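Hakus Garments: Two-Handed Clothes Handling with Hand-Held Grippers

Data card, March release

Summary

Hakus Garments is a set of 2,610 recordings of people sorting, spreading and folding clothes with a gripper in each hand. Of these, 2,345 are cleared for training and the rest are held back for testing. We built it for the folding line at Mudberg, a clothing rental service where every returned piece is still folded by hand, and we are thrilled to finally share it!

Why we made it

Folding is the slowest job at Mudberg and the one that leaves people with sore wrists by 3 p.m. The first robot cell, called Um, handles towels nicely and gets hopelessly lost in a sweater. We wanted it to learn from people who are good at this, working at their own speed on ordinary clothes (thick knits next to thin cotton, prints next to plain black). Most recordings were made in homes, on beds, where clothes lie in heaps the way they do in a return bag. 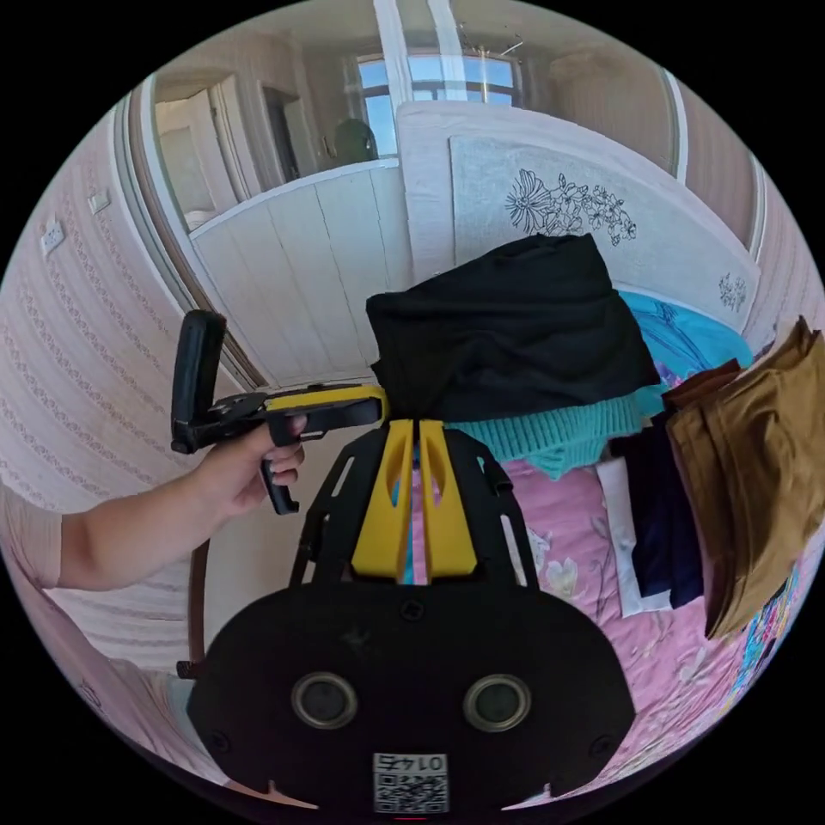
Each recording covers one garment or one small pile. The person decides where to grab and when to let go, and we don't script the order of folds. Some folders start at the sleeves and some at the hem, and we kept both. Failed grabs stay in too. They are some of the most useful data we have.

What changes on the floor

Um now takes the flat, simple pieces on the early shift. The folders have moved toward inspection, mending and teaching new garment types, and they set the weekly list of what gets recorded next. Recording time is paid at the mending rate. Anyone can stop Um from any station, and people do, often, which has taught us a lot about buttons.

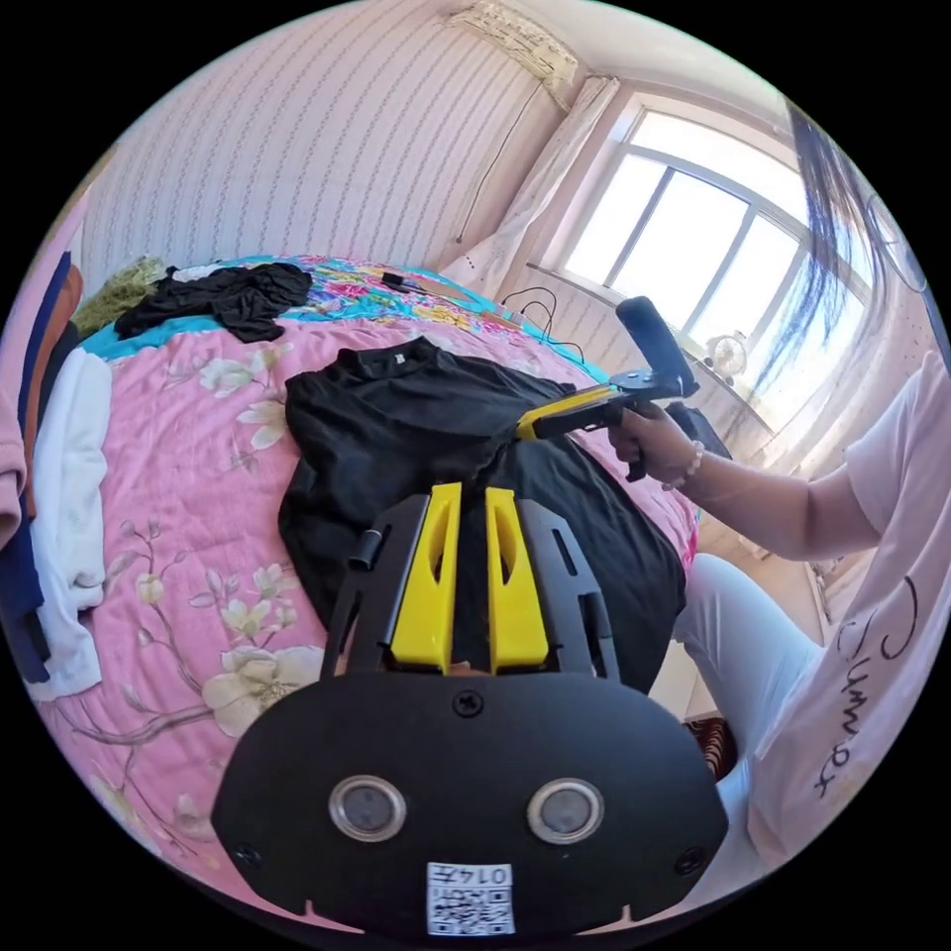 T-shirts are the largest group and the best place to start if you are new to the set. Dark fabric is harder for our models than we expected, so please report results on it separately.

Known gaps

Few children's clothes
No wet laundry
Only 4 recording homes, all near Bivberg
Labels for fold type follow version 3 of our guide; older labels were converted by hand

Fixes and new garment ideas are very welcome. Open an issue and name the recording you mean.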